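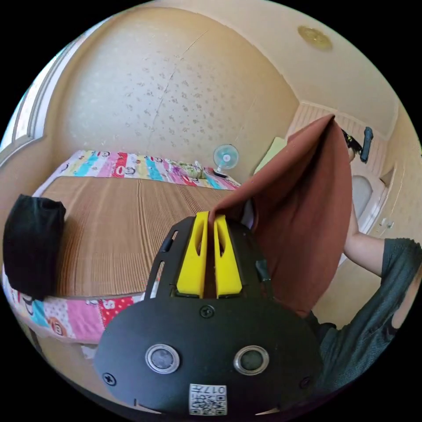
Precious Sebastian nos escribió preguntando si de verdad hace falta ir a casas con gente viviendo dentro, porque en su opinión una mesa bien iluminada y un montón de toallas darían demostraciones más limpias y en la mitad de tiempo.

Nos encanta que se discuta esto. Las demostraciones de mesa salen más limpias, sí, y con ellas empezamos en Ovinine. El problema llega cuando el modelo se encuentra con una cama, una ventana a contraluz y una tela que alguien sostiene por la otra punta. Por eso la colección doméstica crece más que ninguna: ya vamos por 2,375 episodios, todos con textiles.

¿Qué es un episodio?
Una tarea de principio a fin, grabada desde la pinza de mano. Coger una prenda, levantarla, doblarla y dejarla cuenta como uno. Si se cae a mitad, se recoge y se sigue grabando, ¡esas recuperaciones valen oro!

¿Por qué telas y no cajas o vasos?
Una caja tiene la misma forma antes y después de cogerla. Una manta, en cambio, cambia con cada tirón, tapa lo que hay detrás y se arruga de una manera distinta cada vez. Es dificilísimo y por eso nos gusta tanto. Quien prefiera objetos rígidos puede apuntarse a Yoon, nuestra colección de cocina, que usa las mismas pinzas.

¿Puede ayudarme otra persona?
Claro. Doblar entre dos es una tarea propia y tiene su etiqueta («dos personas»). Pedimos que quien ayuda sepa que se está grabando y firme la hoja de consentimiento.

¿Tengo que ordenar la habitación?
No hace falta. Guarda papeles con datos personales y fotos de familia, y deja lo demás como esté.

¿A qué velocidad muevo la pinza?

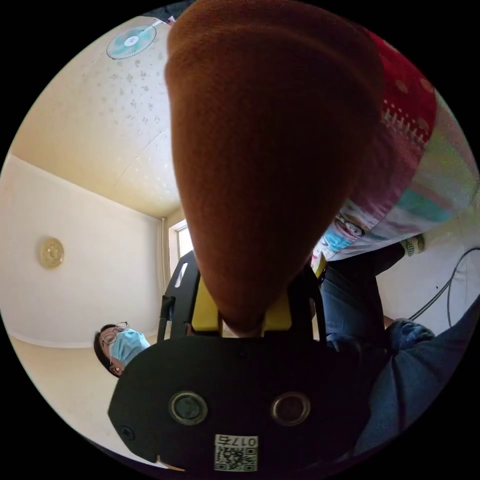
Un poco más despacio que con la mano desnuda, sobre todo al cerrar los dedos. Los giros de muñeca son bienvenidos siempre que sean continuos; los bruscos emborronan la imagen y el seguimiento de la posición se pierde. Si notas que has dado un latigazo, repite el episodio y marca el anterior como dudoso.

¿Cuántos episodios se esperan de mí?
No hay mínimo. El grupo de Danport entregó 266 en mayo y hay quien manda una docena y vuelve al cabo de unos meses. El primer modelo que dobló algo reconocible se entrenó con más de 400, y todavía guardamos el vídeo.

¿Se descarta mucho?
Menos de lo que la gente teme. En la última revisión de Ramavberg se aceptaron 1,258. Casi todos los rechazos eran por episodios cortados antes de soltar la prenda, así que espera a abrir la pinza del todo y cuenta hasta dos.

¿A quién escribo si la pinza no calibra?
A Gerardo Tagle, desde el formulario de soporte. Indica el número de la etiqueta y la hora de la última grabación correcta.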